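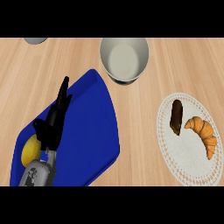

According to Mwanahawa Minja, who counts as present at a meal should be settled before any question is asked about serving, as a household that eats in two sittings will otherwise be recorded as two households or as none. We accept the point. In the April round the interviewers had treated a second sitting as a new meal, and the diaries from that round were recoded before the analysis reported below.

### 4.2 Serving from shared bowls

The diary asked each household to record, for the main meal of the day, where the food was put between the stove and the plate. Three answers were allowed: served at the stove, served at the table from a shared bowl, or both. A total of 644 households returned at least one usable diary, giving 899 meals after recoding. Meals eaten outside the home were left out, as were meals for which the page was filled in by someone who had not eaten.

"Shared bowl" was taken to mean any open dish from which more than one person served themselves. The shape and size of the dish were not recorded. Figure 4 (a rendered view from above, with bowls on a light wooden table) was printed without labels, and the wording of the question was the same in both towns.

Households in Brornby used the answer "both" more often than those in Clisance. Part of the difference lies in the wording. In Clisance, bread placed on the table was usually written in the margin and not counted as serving; in Brornby it was ticked. Rotich and Mollel coded the margin notes separately and disagreed on 16 meals, all of them in Clisance. These were settled by returning to the diary page and, where the page was unclear, by leaving the answer as the household had given it.

The order in which people served themselves was asked only in the longer form, which 60 households completed. The answers are too uneven to be put in a table. Some named each person in turn, some wrote "children first" and others left the space blank on days with guests. We use them only to check the shorter form. Where both forms were available for the same meal, the place of serving agreed in every case but one, a soup that was recorded as served at the stove and then topped up from the pan at the table.

Two limits should be noted. The diary does not separate a second helping from a first, so a meal served at the stove with seconds taken at the table may appear under either heading. It also says nothing on how much food was left in the shared dish. McKinnon's suggestion that leftovers be weighed was not taken up, as few households had kitchen scales and lending them would have altered the task. The effect of guests on the place of serving is dealt with in Section 4.3.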